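A little thread for a slow evening, on covering cushions and what to do with the fabric you have left over. I've been promising it since December and a few of you have been very patient with me. Get a drink, I do go on.

First thing, and I say this with love: wash the fabric before you cut it. I know. You've just brought it home, it's crisp and pretty and you want to start right now. But cotton shrinks, and a cover that fit in the afternoon won't go back on after its first trip through the laundry.

I learned that with a set of green covers I made for my sister's kitchen in Dullovdale. She was so kind about it. She used them as dish towels for years and never once brought it up at Thanksgiving.

Wash it the way you plan to wash the finished cover. If you're a hot-water household, wash it hot. If you throw everything in the dryer without looking (hello, friends), then do that to the fabric too and let it get all its shrinking done before it meets the scissors.

Second thing, where to buy. I get a lot of mine from Grīnberga, the remnant shop, and I'd send anyone there with a clear conscience. They keep the end-of-roll pieces in bins by the register and you can dig around in them for as long as you like.

My best find was a heavy printed cotton for $19, enough for two big covers with a decent piece left at the end. I'd have paid that for the buttons alone at some places! I walked back to the car feeling like I'd robbed the bank.

Look for a tight weave. Hold it up to a window, and if you can see the shape of your hand through it, save it for curtains. A seat gets sat on, leaned on, dragged around and napped on by animals, and thin cotton gives up along the seams first. 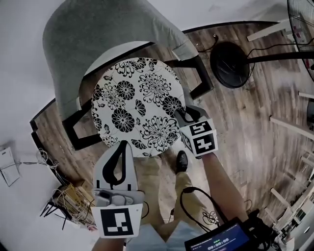
Big prints are the ones people get nervous about, and I understand it, because you can end up with half a flower on the front and the other half somewhere around the back. Lay your pattern piece on the right side of the fabric and just push it around for a while before you draw anything.

I make my pattern pieces out of tracing paper for exactly this. You can see the print through it, so you can put the biggest bloom (or bird, or lemon, whatever you've fallen for) right where you want it. Off-center is lovely too. I like mine a bit low and to the left.

For a round cushion, measure straight across the widest part, then measure again in the other direction, since old cushions are hardly ever true circles anymore. Add your seam allowance all the way around. I use half an inch and I draw it in, because I can't be trusted to guess.

Then clip the curves! Little snips into the seam allowance, close to the stitching without touching it. Skip this and your nice round cover comes out looking like a stop sign. I have made a stop sign. It lives in the guest room.

Several people wanted to know what machine I use. It's an old Movameck that came with the house, more or less. The sellers left it in the hall closet with a note taped on saying the bobbin cover sticks. The bobbin cover does stick. Otherwise she runs like a dream and she goes through denim without complaining.

You don't need a machine, though. A cushion cover is a fine hand-sewing project for a week of evenings. Backstitch the main seam, keep your stitches small, and use a strong thread. I like Votau's polyester because it doesn't snarl on me the way the cheap spools do.

Cut your thread shorter than you want to. I cap mine at 30 inches. Everybody wants to load up the needle so they don't have to keep stopping, and then they spend the whole evening picking out knots and saying things the kids shouldn't hear.

Closures: an envelope back is the easiest by a mile. Two overlapping pieces, hemmed, no zipper and no buttons. Make the overlap generous, as wide as your palm at the very least, or it'll gape open every time someone plumps the thing.

If you want ties on a seat cushion, sew them into the seam as you go. I've tried adding them afterward and they look fine right up until somebody hauls the chair across the room by one of them.

Now, leftovers. This is the part I've been looking forward to. I keep every piece bigger than my hand, sorted by color into 3 old shoe boxes, and the tiny ones go in a jar on the shelf — they're good for testing stitches, and for stuffing pincushions when the jar gets full.

White-background prints get a box to themselves in my house. They go with everything, and they're the first thing I reach for when I need a patch or a hanging loop or a quick little lavender bag for a neighbor. 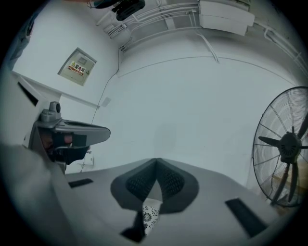
A reply just came in asking whether it's really worth saving pieces that small, when they'd only end up sitting in a jar for ten years and getting moved from house to house.

That's fair, and I've moved that jar twice myself. My rule is that when the lid won't close, something has to get made or something has to go. Usually it's a pincushion. Everyone I know has a pincushion from me now, including my dentist.

If yours really are too small to use, look for a swap. The remnant swap group I joined in June 2021 has 3420 members these days, and there is always somebody in there making doll quilts or fabric collage and begging for crumbs. You pay the postage and off they go to a good home.

One more on care and then I'll let you go. Turn the cover inside out before washing, especially if there's black in the print, and keep it off the sunny end of the clothesline. Iron it while it's still a touch damp and put it back on the cushion right away, before it finds the bottom of the ironing basket.

Next time I'll do piping, since so many of you asked for it. You'll need cord and a zipper foot, and if you have an old cushion with piping that's coming loose, hang on to it, because I'm going to have you take it apart first.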